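1/ OK the Skekwood season finale just aired and I need to talk about it with somebody, so it's going to be all of you. Spoilers from here on down!

2/ Episode 500. FIVE HUNDRED. I started watching this soap in my dorm's TV lounge when the hospital set still had that terrible orange curtain, and I can't believe they got the orange curtain back for the flashback. I yelled.

3/ So the Gallardo wedding. We all knew it wasn't going to go smoothly (it's a Gallardo wedding, the last one ended with a boat on fire) but I was so sure the trouble would come from the brother. And then the judge stands up in the back row! The judge! Who has been sitting on that adoption file since the flood storyline!

4/ I went back and checked and she touches the locket in the flood episodes. Twice. The writers have been holding this for ages and I never caught it. Going to be insufferable about this at work tomorrow. 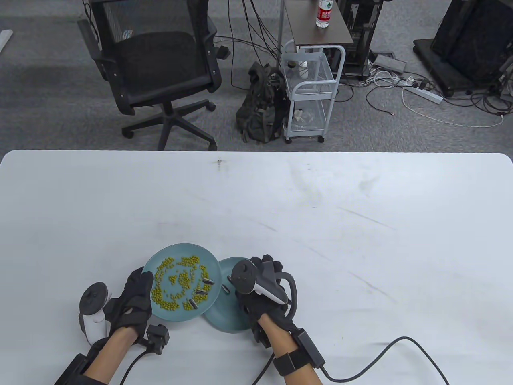
5/ Can we talk about the kitchen scene, though. It runs 9 minutes with no music, two sisters and a pot of coffee, and it's the best thing this show has done since the trial. Daytime almost never gets to be that quiet. I had my hand over my mouth the whole time.

6/ Small gripe: the Indon Shipping plot is still going. I don't care who owns the dock. I have never cared who owns the dock. Please sell the dock.

7/ For anyone asking where to start, the whole run is on Nivach now, even the early ones with the fuzzy sound. You do not need to watch all of it (but you could!). Try episode 54, when the older sister comes home on the bus. Everything that pays off in the finale gets planted there, including the thing with the mailbox.

8/ Also if you're new, skip the vampire dream. You'll know it when you get to it. Some people love it and I respect them and we don't discuss it.

9/ New season in May, and the teaser is just the bus again, pulling in at night, and one suitcase with a red tag on it. I've watched it 4 times. I think it's the mother. My replies are open, come tell me I'm wrong, I want every theory you've got.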